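Kategorie: Werkstattbuch / Rollenspiel / Leveldesign

Donnerstag, spät geworden

Der Larnov-Abstieg läuft! Zum ersten Mal komplett durchgespielt, vom Schankraum in Bramenden bis ganz nach unten, ohne Absturz und ohne dass die Begleiterin in der Treppe stecken bleibt (sie hat nur zweimal gegen die Wand geredet, damit kann ich leben). 18 Ebenen, 15 davon mit eigener Beleuchtung, die restlichen leihen sich noch das Licht vom Brunnenschacht. Fällt beim Spielen kaum auf, kommt aber auf die Liste.

Was mich richtig freut: der Hall. Seit gestern rechnet die Engine ihn pro Ebene neu, und man hört unten tatsächlich noch die Fiedel aus der Taverne, ganz dünn, bis Ebene neun. Danach nur noch Tropfen. Ich habe das Headset nach der Sitzung gar nicht abnehmen wollen.
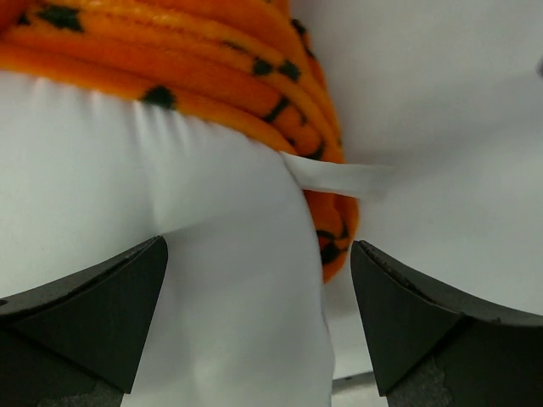 Wegfindung, zweiter Anlauf

Die alten Wegpunkte aus dem Ljungberg-Editor sind raus. Das Werkzeug stammt im Kern von 1992 und kennt keine Wendeltreppen – jede Stufe war ein eigener Raum, kein Wunder, dass die Ratten im Kreis liefen. Jetzt liegt ein gemeinsames Netz über dem ganzen Schacht. Ladezeit vorher: mehr als 15 Sekunden. Jetzt: 9. Sehr schön!

Offen:
- Seil auf Ebene 18 hat keine Kollision, man fällt durch
- Skinetti-Händler verkauft Fackeln, die schon brennen (lassen?)
- Speicherpunkt am Brunnenrand liegt zu nah an der ersten Falle, wer ungünstig speichert, stirbt beim Laden
- Untertitel für den Wirt fehlen ab dem dritten Gespräch

Morgen zuerst das Seil, dann die Falle. Den Build von heute Abend lege ich ins Testverzeichnis, bitte mit Kopfhörern spielen und vor dem Abstieg am Tresen kurz stehen bleiben.

Kommentare (3)

schachtgraeber: Brennende Fackeln unbedingt lassen, ich hab laut gelacht.

mirabell_77: Hall ist großartig. Auf Ebene vier knackt es bei mir links, wenn man rennt. Nur beim Rennen.

pixelwirt: Bin durchs Seil gefallen und auf dem Endgegner gelandet. Er war sofort tot. Zählt das?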